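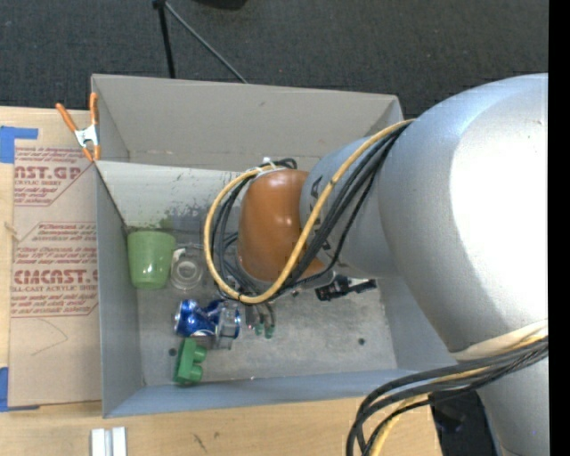
Gray bin, light wooden table, yellow cable

I went to hear Pascual Mansilla speak on Thursday night at the old library in Drorley, and I've been chewing on it ever since, so bear with me if this one runs on a bit (my sister says they all do).

If you don't know Pascual, he spent eight years inside a political group out in Pemireck. He joined at nineteen. He said he was lonely and they had coffee and folding chairs and people who remembered his name, and that for the first year he hardly noticed the politics at all. Then came the reading lists, and the phone calls if you missed a meeting, and one winter he skipped his own mother's birthday because somebody told him she was holding him back. He got quiet when he told that part – the whole room did.

I went in expecting to be angry, I'll admit it. I've never had much patience for people who shout down their neighbors, whichever side of the street they're standing on. But mostly I sat there thinking about my own kids, and how I'd feel if somebody else were saving them a chair.

Zamfira Avram asked the best question of the evening, which was what finally got him out. He said an old friend kept mailing him postcards, never arguing, just news about the dog and the weather. He has 184 of them in a shoebox! I wish I had that kind of patience.

Tamara Stanciu thought he let himself off too easy, and we went back and forth about it in the parking lot until our feet were numb. She may be right. He did say sorry, but quickly, and near the end.

He's coming back in January, and I'm planning to go. If you need a ride from the Pemireck side, leave me a comment and I'll swing by and get you.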